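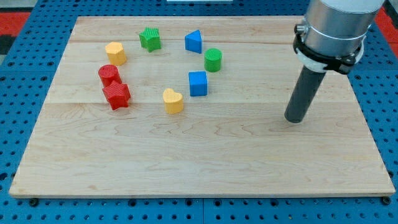

Colored blocks on a maple board, the grain running in swirls between the glue lines.

September 5, 2018
By Nataša Stan

My grandmother kept a cutting board behind the bread box, and when she died it came to me along with a colander and a great many buttons. I was twenty-six and had never thought about a cutting board in my life. It had a dip worn into the middle deep enough to hold a spoonful of water, and one corner was black from the time it had been left against a burner. I used it for years without oiling it once, and then one winter it split along a seam with a noise like a dropped book, and I stood there in my kitchen and cried over it in a way I hadn't quite managed at the funeral.

That split is the reason I ended up, this past March, driving out to Prillbridge with two halves of a board wrapped in a beach towel. A friend had given me the name of a woodworker there, Tumaini Nyaga, who makes boards and bread troughs and the occasional table in what used to be a feed store at the bottom of the hill. I expected to be told to throw it out. He unwrapped the towel, ran his thumb down the break, and asked me what she used to cook.

I told him dumplings, mostly. Noodles on Sundays. Onions, always onions.

"It smells of onions," he said, pleased, and handed it to me so I could smell it too. It did, a little, down in the fresh part of the break.

Nyaga works almost entirely in maple. He'll do cherry if you ask nicely, and there was a walnut trough on the shelf behind him that he admitted he had made for himself and couldn't bring himself to sell, but maple is what he grew fond of early and what he has stuck with. It's hard and it's close-grained, so it doesn't drink up the juice of every tomato that crosses it. It also has very little taste or smell of its own. Mostly, I think, he just likes looking at it. He has a way of tilting a plank toward the window and back again, the way some people do with a fish they've caught, to see the figure move.

He learned the trade at Kvam, a small furniture shop up north that has since closed, where for his first year he was allowed to do nothing but sort strips. This sounds like a punishment and he says it felt like one. The strips came off the saw in heaps and his job was to lay them out side by side on the floor and decide which should be neighbors. If the growth rings all curve the same direction, the whole board wants to curl up like a potato chip. Flip every other one and they more or less argue each other flat. He would lay out a board, go and fetch the foreman, and the foreman would look at it and push two or three strips out of line with the toe of his boot and walk off without a word. It was months before he kept his foot still.

I have thought about that foreman a good deal since. I have had editors like him.

The gluing itself is quick, and I was surprised how quick. You have a few minutes once the glue is on, and everything had better be where you can reach it. Nyaga lines up his clamps beforehand by size and puts a strip of waxed paper under the whole business, having once glued a very handsome board to a very ugly bench. The clamps go on snug and no more than that. Beginners crank them down until all the glue squeezes out onto the floor, and then they wonder why the seam opens up by Christmas. After that it sits overnight, and he goes home and tries not to think about it - he lives above the shop, so this takes some effort.

What comes next is all scraping and sanding, and I'll confess I went out for a sandwich during part of it. When I came back he was wetting the board with a rag. Water raises the fuzz in the grain, so you wet it, let it dry, sand it again, and it doesn't surprise you later in the sink. He does this twice. He used to do it three times, but his wife pointed out that the third time was for him and not for the board, and he has come around to her view.

Then there is the oil. If you take one thing away from this article and go directly to your own kitchen with it, let it be the oil. Food-grade mineral oil is cheap and you can get it at the drugstore. Pour on more than seems decent, rub it around with your hand, go to bed, and wipe off what's left in the morning. Do that once a month, or whenever the wood looks thirsty. (You'll know. It goes pale and a bit chalky, like knuckles in February.) Some people like a little beeswax over the top, and the one Nyaga uses is a paste called Zudon that comes in a flat tin and smells faintly of honey. Don't use olive oil, however good your intentions. It turns, and the board will smell like an old salad for as long as you own it.

Wash the board by hand, both sides, and stand it on its edge to dry so the air can get all the way around. Please don't put it in the dishwasher. I say this as a woman who did, in her twenties, to a perfectly nice board that was a wedding present, and who hid the result from the giver through two Thanksgivings.

A new board from the feed store runs from $111 for a small one to $194 for the size you'd want for rolling out pastry, and a big one with a groove for the roast is $300. I know that's a lot of money for something to chop on. I went back and forth over it myself, standing there with my beach towel. He also sells through Clondarik, the crafts fair held every fall in the old armory, if you don't care to make the drive, but I'd make the drive. There's a bakery across the road that does a seeded loaf, and you'll want something to cut.

As for my grandmother's board, he fixed it. He planed the two broken edges until they met again, glued them, and asked before he touched anything else. I told him to leave the burn. He wanted to know about the dip in the middle, whether I'd like it leveled, and I said I thought I'd keep that too. He nodded and took it over to the bench, and it was ready when I came back the following week.

I made noodles that Sunday. They were too thick, as mine always are, and a puddle of egg ran straight down into the low spot and stayed there until I got a spoon.

Want more stories like this one? Sign up for our weekly newsletter and we'll send them straight to your inbox. You can unsubscribe at any time.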